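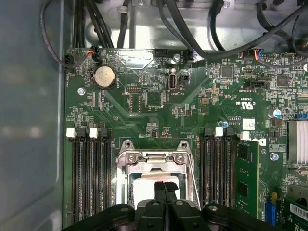 Old photos and what I did with them

My mother kept her photos in shoeboxes, and when she moved to the smaller apartment the shoeboxes came to me. They sat in the hall closet for most of a year. In December I took them out and decided to scan everything before spring.

I'm writing down how I went about it, mostly because my cousin Ľubica Kuruc has a similar pile from her side of the family and keeps asking.

The first thing I did was the wrong thing. I started scanning from the top of the first box, one print at a time, at the highest setting the scanner had. Each print took so long that I gave up before dinner. The next evening I dropped it to 600 dots per inch and scanned four prints at once, then split them up on the computer. For ordinary snapshots I can't see any difference. I kept the high setting for the tiny ones from my grandfather's army years, which are about the size of a matchbook.

Sorting should come before scanning. I ended up with piles on the dining table by who was in the picture, and then by decade within each pile where I could tell. Clothes help. So does the border — the ones with the wavy edge are all from before my mother was born. Some have a lab stamp on the back with the month and year, but the stamp is when they were developed, and my family would leave a roll in the camera from one Christmas to the next.

File names took me longer than they should have. I tried putting everything in the name (people, place, year, event) and the names got so long they were useless. Now it's the year, a short word, and a number. Anything else goes in a plain text file in the same folder. If I don't know the year I write the decade and an x.

The total was 3,101 scans. I threw out the duplicates and the blurry ones of the lake, which brought it down some, but I haven't counted again.

The backs were worth doing. I skipped them at first and had to go back through two boxes. My grandmother wrote on nearly all of hers, in pencil, and sometimes she argued with herself. One says "Rostislav Havlíček at the mill" and then, in different pencil, "no, his brother." I scanned it both sides and filed it under the mill.

I took the laptop over to my mother's and we went through the unknowns. She did an hour or so before she got tired of it. She knew more than I expected about the neighbors and less about her own uncles. There's a woman in a striped coat who shows up in eleven pictures over many years, always standing at the end of the row, and my mother has no idea who she is.

Everything is on two drives now, one here and one at Ľubica's. I went back and forth on paying for online storage and for the moment I haven't.

The prints went into new boxes with dividers. The albums I left alone. The glue in them has gone brown and I'd tear something if I tried.

Next are the slides, which need a different scanner. Macarena Acuña from work says I can borrow hers after the holidays.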